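**Handheld demos: where we've got to** (27/06/2022)

Quick one from the drawer group, writing this between sessions so forgive the state of it. Short version: 229 good demonstrations in, first policy trained, results mixed but better than January.

For anyone who missed the last item. We're teaching opening and closing of furniture by hand, no arm in the loop. Person holds the gripper, does the job, the wrist camera records it, we recover the hand's path afterwards and train on that. Kenneth Pringle wrote the path recovery. Chiharu Sakamoto runs the sessions and decides what gets thrown out, which is a lot.
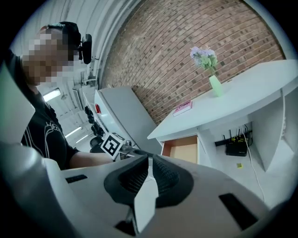
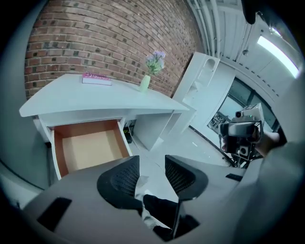

Main result first. Training on views from one standing position gives a policy that only works from that position, no surprise there. Mixing positions helped far more than adding demos. With 300 clips from one spot we got worse numbers than with the mixed 229, and Wakana ran it again to be sure. Our best guess is that the policy was leaning on the background. From both views you get the open drawer, the brick wall and the vase of purple flowers on the desk, but with a lens this wide the bricks bend differently every time you shift your feet, so a policy that has only seen one bend gets lost. Hideaki Maruyama wants to mask the wall out completley. Genji says leave it in, it's useful for tracking. Both getting tried.

Second thing, the fisheye correction. We stopped doing it. Flattening the picture threw away the edges, and the edges are where the drawer front ends up just as the fingers close in. Raw circle goes straight in now. Training takes longer, 800 epochs before it settles, but the last few centimetres of the reach are much steadier.

Closing is still poor. Opening succeeds on most tries, closing tends to push off-centre and the drawer jams a bit. Think this is a data problem, people close drawers with whatever's handy (knuckles, hip) and have to be reminded to use the fingers. Chiharu has rewriten the session sheet and cut each session to 10 minutes so arms don't get tired and sloppy.

Next: the Stotwood desk, different handles, same code. Then the Kevberg one if Yoshida can lend it us. We need more hands for sessions, esp. left-handers, as we've got hardly any left-hand data. Ask Chiharu for a slot. Full table of results is on the shared drive under Soneo, drawer folder, the newer of the two files.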